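Notes from the Spare Room

February is when I finally deal with the linens, mainly because it's too gray outside to do anything else and I've run out of excuses. I dragged everything out of the hall closet last week, piled it on the landing, and then had to climb over it for two days (I don't recommend this if you get up in the night). So this month's item is all about sheets, and if you came for the soup recipe, it's been moved to next month. Sorry!

A few of you wrote in after the last newsletter asking whether thread count matters. My feeling is that it matters a lot less than the label wants you to think. The nicest sheets I own came from a clearance bin at Mertens, the old dry goods store in Drallirton, and I couldn't tell you the thread count because the tag had fallen off. They're plain cotton, they've been washed to death, and I fight my own family for them. I've also had a very fancy set that felt like a raincoat and pilled by summer.

What I look for now is the pocket. Measure your mattress with the topper on it, then buy deeper than that number by at least 2 inches. I skipped this step when we got the new bed, and for months I'd wake up at three in the morning with a corner wrapped around my ankle like seaweed. The elastic should go all the way around, too. Some brands only put it at the corners, and you won't find that out until you've opened the package and can't take it back.

Then there's drying. I used to cook my sheets on high until they came out in a hard little ball with all the socks inside. Now I use medium, stop it partway, shake everything out and start it up again. It's a pain and I grumble the whole time, but the middle of the ball does get dry.

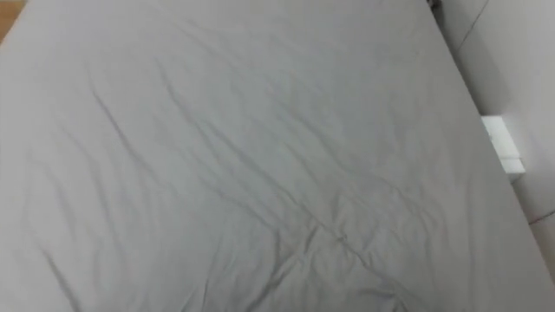
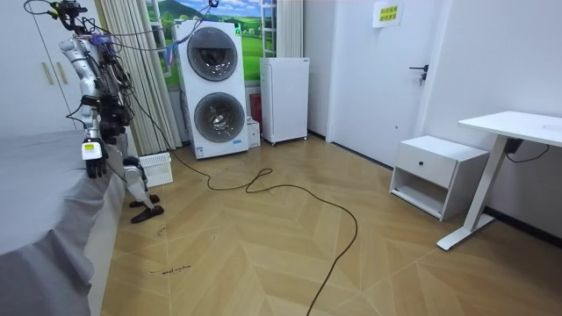
Color is where I've changed my mind completely. I was a white sheets person for years, all bleach and good intentions, and then we got a dog. Gray is so much kinder! It goes with every quilt I've got. It does still wrinkle, mind you, and the pale gray sheet in the first photo has the same soft creases across the middle that mine gets, which I've decided to be at peace with. If you're not at peace with them, pull the sheet tight while it's a tiny bit damp and smooth it from the center out with your hands. I've never ironed a fitted sheet and I'm not starting now.

The Zutholm swap table is back at the library this month, mornings only, and clean bedding is welcome as long as it's bagged and the size is written on the outside. Please do write the size. Last year I brought home what I was sure was a queen and it was a twin, and it's been covering the tomato seedlings ever since.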